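Aligning left and right gripper recordings before training

This page sets out the alignment procedure used in the Modimau study of two-handed tasks. It applies to recordings made with paired hand-held grippers and assumes that both cameras have been calibrated.

1. Copy both recordings to the project folder and confirm that each has a matching log.
2. Run the marker detector on each recording. Discard any recording with fewer than 2000 usable detections.
3. Find the clock offset by matching the opening and closing of the fingers to the log.
4. Express both camera paths in the coordinates of the fixed marker. 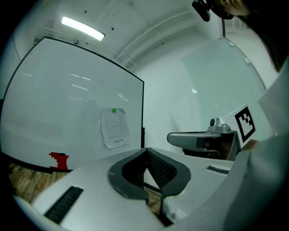
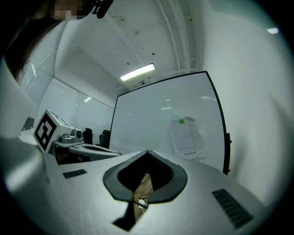
Views from the gripper cameras, with the whiteboard and the glass partition behind.

5. Compare the two paths over the full length of the task. Where they drift apart, repeat step 3 with a shorter window.
6. Export the aligned pair and enter its number in the register.

In the November release, 208 pairs passed step 5 without correction and a further 43 passed after one repeat. Policies trained on the aligned set completed the handover task more often than those trained on the raw set. The comparison is given in the report by Hadiza Akpan and Facundo Paredes.

Pairs that fail twice should be referred to Morenike Igwe and must not be edited by hand.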